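双臂整理设备进工作间：采购、预算与场地准备的若干要点

适用范围：家用储物间、小型厨房备料间、十几平方米以内的工作间。以下条目按询价到验收的顺序排列，已有设备的可直接跳到“场地”一节。

一、先写任务表，再询价

任务表一行一项，写明物件名称、最大外形尺寸、装满时的重量、取放高度、每天次数。只写“整理货架”四个字，供应商报来的型号会相差两个档次，价格没有可比性。

重量一栏按最重的情况填。篮子、托盘一类的容器要写空重和满重两个数。双臂设备的标称负载通常指单臂、手腕正下方、低速条件下的数值，手臂伸到最远处时可用负载会明显下降，报价单上若没有分距离的负载曲线，应当索取。

形状一栏分四类即可：带提手的、圆的、扁的、软的。软质物品（布袋、毛巾、网兜）单列，首期验收不要把它们放进必过项目。

二、预算怎样拆

整机价格之外，下列各项要单独列行：

夹爪及备用指垫。指垫属于易耗件，按一年用量备货。
底座或移动平台。
线缆、线缆护套、固定夹。
供电改造，包括独立回路和急停开关。
安装调试工时。
培训工时，至少覆盖两名日常操作者。
货架与容器的更换费用。
第二年起的维护合同。

本工作间当时比较了两家：Grenadska的整机报价偏高，含调试，不含指垫；Pliltitz整机便宜，调试按小时另计。把易耗件和两年维护全部摊进去之后，两家差额缩小到811欧元。只看首页总价会得出错误的排序。

预备金按总价的百分之十四留。首年动用预备金最多的项目是货架改动，其次是线缆。

折旧年限建议按整机和末端分开算。手臂本体可以算得长一些，夹爪和移动平台的电池应算得短一些。合在一起算，第三年的账会难看。

三、租、买、还是分期

每天取放不足五十次的场合，先租三个月。租约里要写清两点：指垫磨损是否算正常损耗，软件升级是否包含在租金内。Xenos的租约把前者列为承租方责任，签字前逐条核对。

二手设备可以考虑，但必须看到关节累计运行时间的记录，并在满载状态下连续运行一小时，检查手腕处有无异响和过热。没有记录的不买。

四、场地

1. 地面。木地板可以用，接缝高低差超过两毫米的位置要打磨或加盖板。移动平台经过的路线上不铺地毯。

2. 供电。设备单独走一路，不与烤箱、压缩机、热水器共用。急停开关装在人站着伸手可及的地方，不要装在货架背后。

3. 通道。按双臂展开的宽度加两侧余量计算，余量不少于三十厘米。门的开启方向与设备停靠位冲突时，改停靠位比改门便宜。

4. 照明。浅色板材在强光直射下会使深度相机的读数不稳定，灯具加漫射罩，光源不要正对层板。

5. 线缆。每条手臂的外部线缆预留一段弧形余量，弯曲半径按线缆规格书取值。绷得过紧会限制末段行程，留得过长会挂到层板边沿。

6. 柜门。设备工作区内的柜门一律拆除或加装限位。半开的门是碰撞记录里出现最多的障碍物。

五、容器与物件的选择

容器统一成一到两种规格，提手宽度应小于夹爪张开行程的一半。塑料提手表面光滑的，缠一层薄橡胶带再试。折叠式提手会自行倒下，夹爪找不到，应选能立住的，或者把提手固定在竖直位置。

圆形物件在层板上会滚动。层板前沿加三毫米高的挡条，能解决大部分掉落。挡条再高就会妨碍夹爪从前方进入。

深色物件放在浅色层板上，识别率高于浅色对浅色。白色容器贴一圈深色胶带即可，不必换新。

布袋、衣物仍由人工放置，划出单独的格位，并在设备的地图里标为禁入。

六、货架

货架的规格应与设备一起定，放在采购的同一轮里。方格式层架是家庭和小作坊用得最多的一种，板薄、格口规整、便宜，缺点是格口尺寸限制了夹爪进入的角度。格口净宽至少取夹爪合拢后外宽加物件宽度，再加六厘米。验收前试做时，任务应当包括两手同时占用的情形：一只夹爪提住篮子的提手，另一只夹爪拿着一件圆形物件，两者都在格架前方。 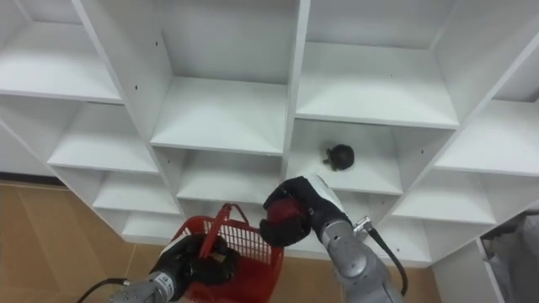

估算货架费用时，先算格数，再算承重，最后算固定件。格架本身单价低，容易被当成零头处理，但一面墙换下来，连同靠墙固定件和运费，本工作间实付505欧元。旧格架能不能留用，取决于隔板是否预留层板销孔，有孔的可以按夹爪尺寸调整层高，没有孔的只能整体更换。这套白色方格架的竖隔板上有小孔，属于可以先留用观察的一类；红色购物篮的细提手也正好用来检验指垫，侧面的条格则适合检查篮体会不会勾住层板边缘。选容器时把这两项写进试验单，费用为零，能避免整批买错。

格架必须靠墙固定。夹爪碰到层板时的侧向推力比人手大，空架尤其容易移位，移位后所有格位坐标都要重新标定。

七、验收

合同里写明验收任务、次数和允许失败数。笼统的“运行正常”不构成验收标准。推荐写法：每个格位取放各10次，三种高度都要覆盖，失误按“掉落、碰撞、未抓到”分别记录。失误类型不同，责任方也不同，掉落多数查指垫和负载，碰撞多数查标定和货架固定，未抓到多数查照明和识别。

验收使用自己的容器和物件，不接受供应商自带的演示道具。双臂任务单独计分，单臂成绩再好也不能抵扣。

尾款比例不低于一成五，在验收单签字后支付。Grultow的标准合同把尾款期限定为到货后起算，应改为验收后起算，对方一般会同意。

八、第一年的维护安排

每周：擦拭指垫，检查线缆护套有无磨痕。
每月：复核两个对角格位的标定，拧紧货架固定件。
每季：检查底座水平，清理相机镜头和散热口。
九月前后做一次全面盘点，把当年的易耗件用量填进下一年预算。

指垫出现发亮的光滑面时即应更换，不必等到开裂。同一只夹爪的两片要成对更换，旧片可留作调试时使用。

整理：Teodor Pawłowska

任务表空白格式见本站“表格”栏目，可直接打印。货架尺寸核算表尚在修订，旧版中格口净宽一栏少算了物件宽度，请勿继续使用。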